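Skenon Packing, Garthorpe site
Cell 2 (letter block sorting): monthly inspection checklist with comments
Period: March. Start 07:40, cell isolated for items 1 to 4.

1. Emergency stops, both sides of cell. PASS
Comment: Left button stiff. Works, but order a spare.

2. Isolator and lock-off point. PASS
Comment: Two personal padlocks missing from the board. Packers now clear their own jams and need a lock each. Three on order.

3. Guard panels and fixings. PASS
Comment: None.

4. Gripper fingers, mountings and visible fasteners. PASS WITH ACTION
Comment: Light wear on the contact edges. Fingers last changed at 300 hours, now at 186. Wipe down at shift change. Do not use solvent.

5. Grip on block, reduced speed. PASS
Comment: Checked with blocks from the current Postora order. Operator at the pendant, second person at the stop.
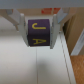 Item 5. Purple block with yellow letters, held between the two fingers over the table.

6. Table surface and seam. PASS
Comment: Seam to be kept free of tape. Old tape residue caught a block in the last period and the arm stopped on overload.

7. Dropped block log. ACTION
Comment: 1,696 blocks handled in the sample run, 35 drops. Most fell during the turn to the second tray. Supplier (Ye) to review the turn speed. Until then no one reaches in for a dropped block with the cell live.

8. Walkways and floor near the cell. PASS
Comment: Keep empty trays off the marked route.

9. Staffing and tasks. ACTION
Comment: Hand sorting has ended on this line. Wrist complaints are down, but the former sorters now stand at the screen for most of the shift. Stool requested. Rotation with the packing bench every two hours, to be written into the shift sheet. Two staff have not had restart training and must not reset the cell.

10. Noise at operator position. PASS
Comment: Alarm tone can be missed with ear defenders on. Fit a beacon.

Result: cell may run. Items 4, 7 and 9 stay open until signed by the shift lead. Next check due at 300 hours or when the fingers are changed.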